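The Night Train to Omby

The last train to Omby left Sorngate at ten past nine, and Shadi Hourani had a trombone case, a sandwich and a ticket for the wrong direction.

"Omby," said the man at the gate, tapping the ticket, "is that way. This says Afridi."

"But I'm going to Omby."

"Then you want a different piece of paper."

The machine was on the far side of the hall. Shadi looked at the clock, looked at the machine, looked at the trombone, and ran. Oh, she ran! She had not run like that since school, and the case banged against her knee the whole way there and the whole way back, and when she got to the platform the doors were already beeping. A hand came out and grabbed the handle of the case. The hand pulled, she pushed, and the two of them ended up in a heap on the floor of the last car while Sorngate slid off behind the glass.

"Trombone?" said the owner of the hand, from underneath it.

"Tenor," said Shadi.

"Wonderful! I'm bass clarinet. Zhuoran Tan. Are you going to the thing?"

She was going to the thing. Everyone in that car was going to the thing, as it happened. Once a year, in May, the town of Omby opened its old grain hall for a single night and anybody who could carry an instrument through the door was allowed to play. There was no audition and no fee. The music was handed out at the door and the first note was at midnight. Shadi had heard of it from her uncle, who went one time with a cello and talked about it every birthday for the rest of his life.

The car was a zoo. A boy was asleep with his head on a snare drum. Two sisters were arguing about reeds in whispers that got louder and louder until they were just talking. Somebody had brought a harp and stood it in the bike rack with a belt around it, and every time the train took a curve the thing hummed to itself, low and sweet, like it was thinking of something nice.

"How many people come?" Shadi asked.

"Three years ago it was 300," said Zhuoran. "You couldn't bend your elbows. I played the whole slow movement with a tuba in my ear and I have never been so happy."

She said it with such shining eyes that Shadi forgot to be nervous for a good ten minutes. Then she remembered. She had not played in front of another person for a long time, and she had only started again that winter, in the laundry room, with a towel stuffed in the bell so the neighbors wouldn't complain. She could still do it, mostly. The high notes came when they felt like coming.

The train stopped in the dark between two fields.

It stayed stopped. The lights went down to half, and a voice on the speaker said there was a signal problem ahead and they should expect to wait 90 minutes. A groan went the length of the car. The boy with the snare woke up and asked if they were there.

"That puts us in at half past twelve," said one of the sisters. "We'll miss the first note!"

"They won't hold it," said the other. "They never hold it."

And then there was that awful quiet you get when a lot of people are disappointed at the same time. You could hear frogs. Shadi ate half of her sandwich and gave the other half to Zhuoran, and they looked out at the field, which was only a darker kind of dark.

It was the conductor who broke it. He came through from the front, a tall man with gray eyebrows and a badge that said Montri Hemmin, and he stood in the aisle with his cap in his hands and took in the harp, the drum, the cases piled up on every seat.

"I have worked this train on this night for years," he said, "and I have never once got to hear it. I'm always driving back the empties. So I was wondering."

He didn't have to say what he was wondering. Zippers were going all over the car. Somebody in the next car heard the zippers, I swear, and the door between them slid open and in came a row of flutes. The sisters found the same reed. Zhuoran screwed her clarinet together so fast she dropped the cap under the seat and left it there.

"What do we play?" said the boy. "We don't have the music. They give it out at the door." 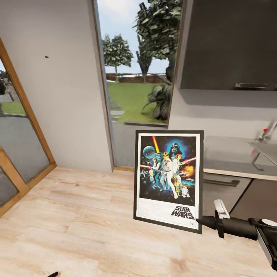

Picking a piece took longer than tuning up, which, with a harp in a bike rack, is saying something. One half of the car wanted a waltz and the other half didn't know any waltzes. A man named Sihan Xu offered a march of his own, and he was so pleased about it that it was hard to tell him no, but he had only written the bass line. Then the boy sat up straight. There was a poster in his room at home, he said, the Star Wars one in the thick dark gray frame, with the big black helmet at the top against that blue glow and the lightsaber going up beside it, and every night he lay in bed and looked at it and played the tune on his knees. Did people know that one? People laughed out loud. Did they know that one! The flutes knew it, the sisters knew it, Sihan Xu had a bass line for it already. And Shadi felt her stomach turn right over, because she knew exactly who got the good part in that one, and so did everybody else, and they were all looking at the trombone.

"I've been playing into a towel," she said.

"So take the towel out," said Zhuoran.

She took the towel out. Montri Hemmin put his cap back on, thought better of it, and took it off again. The boy lifted his sticks and counted them in, much too fast, and they came crashing onto the first chord from 2 cars and at least four different directions.

It was terrible and it was glorious. The harp was flat from the cold. Half the flutes came in a bar behind and stayed there out of pure stubbornness. But when the low brass line came around it was Shadi and only Shadi, and she stood up to make room for the slide, one foot on the seat, and blew, and the sound went down that train like a door swinging open. The high note was there. She reached up and it was just there, fat and bright, waiting for her!

They played it again. They played it slow, and then as a waltz to be fair to the waltz people, and then Sihan Xu taught them his march and it was pretty good once you gave it a tune. When the lights came back up and the floor gave a jerk under them, a few people shouted "No!" at the ceiling.

Omby station at half past twelve was one lamp and a bench. A woman was waiting under the lamp in a big coat, with a stack of paper under her arm. She had a violin on her back.

"Zixuan Qiu," she said, shaking hands with everyone she could reach. "I do the door. We heard you were stuck. They've started, but there's plenty left, come on, come on, it's up the hill."

She was handing out parts as she walked, and she got to Shadi and looked at the case.

"Trombone? Oh, good. We're short. Can you play loud?"

"Yes," said Shadi, and took the page, and tried to read it by the light of the hall as they climbed.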